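# Why does everything in a kitchen have its own spot?

When I was seven, my aunt Chrysoula Manolakis sent me to get a spoon. Easy, right? I opened the first drawer and found string. I opened the second one and found birthday candles, a flashlight and a very old cracker. The spoons were in a jar on the windowsill, right behind me the whole time!

I've been a bit nosy about kitchens ever since. I like to look at where people keep their stuff and ask myself why they keep it there. You can do it too, and all you need is a kitchen (and permission from whoever is cooking in it).

## Drawers, racks and little wooden trees

Let's start with drawers. A drawer is really just a box that slides. Push it in and pull it out, and you can reach the things right at the back without crawling inside like you might with a deep cupboard. Lots of drawers run on slide rails, one on each side. The rails hold the drawer up and keep it going straight, so it doesn't flop onto your toes when you open it all the way.

Then there are the things that like to stay out in the open. Mugs are bulky and mostly full of air, so a stack of them gets wobbly fast. Hang them up by their handles, though, and they behave very nicely.
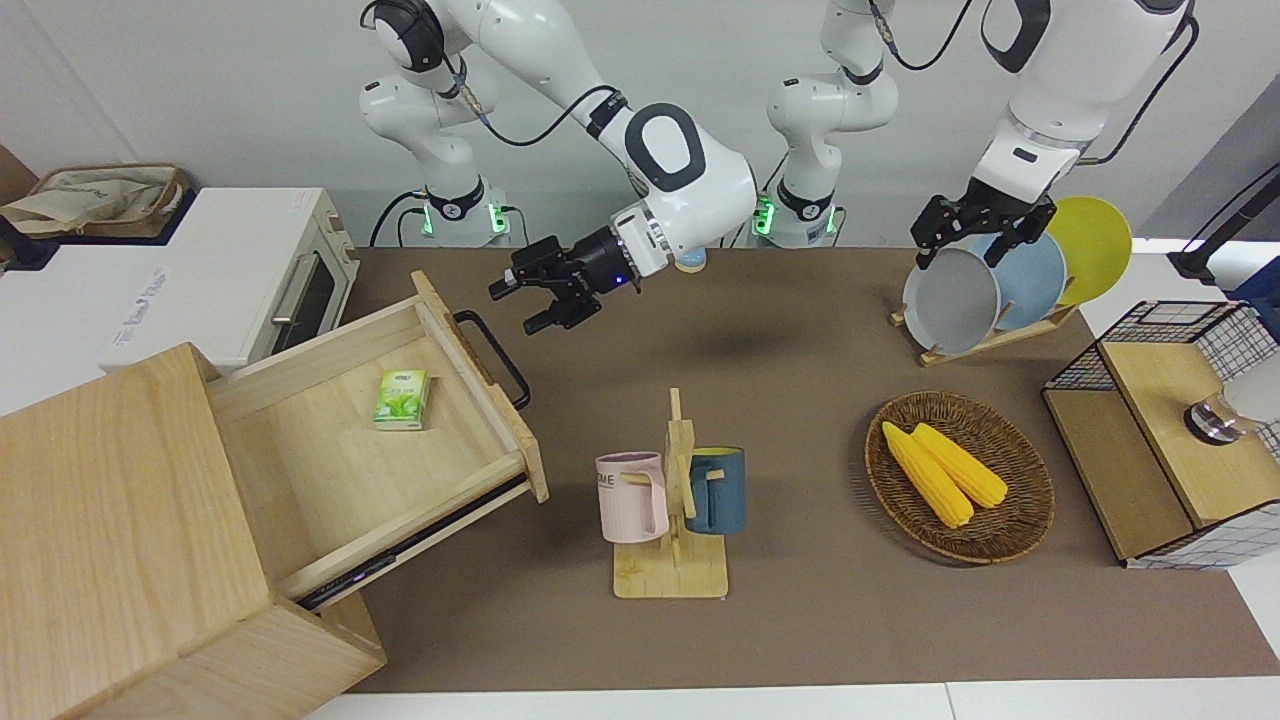 *A mug tree with two mugs on it, and a little green-and-white box in the open drawer.*

I love a mug tree. It has a flat base at the bottom, a post for a trunk and pegs for branches. If you ever load one up yourself, put a mug on one side and then a mug on the other side. Hang them all on the same side and your tree might start to lean - ask me how I know!

## Plates that stand up

Plates are flat, so you'd think they would always want to lie flat. In a cupboard they often do. My neighbor in Fostatham has a stack so tall that getting the bottom plate out takes two hands and a lot of courage.

After washing, though, plates like to stand. Water is heavy and it always tries to run downhill. On a plate lying flat it has nowhere much to go, so it sits there in a puddle. Tip the plate up on its edge and the drops slide down and off. Air can get to the front and the back, too, and that helps dry up the last little bit. 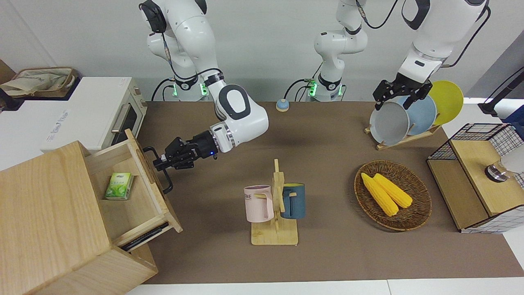 A dish rack does one more clever job, and that's keeping the plates apart. Those short pegs are like the lines in a parking lot. Each plate leans in its own space, so you can lift one out without all the others clanking together. My aunt says you can tell how good a rack is by how quiet it is.

## Try it: the puddle test

You'll need 3 plates that won't break (picnic plates are great), a dish rack, a towel and some water.

1. Spread the towel on the counter. Put one plate on it, lying flat.
2. Stand the second plate up in the rack.
3. Lay the third plate upside down on the towel.
4. Ask a grown-up to help you sprinkle a spoonful of water over each one.
5. Go and do something fun for 40 minutes, then come back and look.

Which plate is driest? Touch the towel under the upside-down one as well. I tried this one rainy afternoon in December and my flat plate still had a puddle after 90 minutes, so I gave up and drank my cocoa.

If you draw your results, draw the drops too - big ones, little ones, and the ones that are halfway down and seem to be stuck.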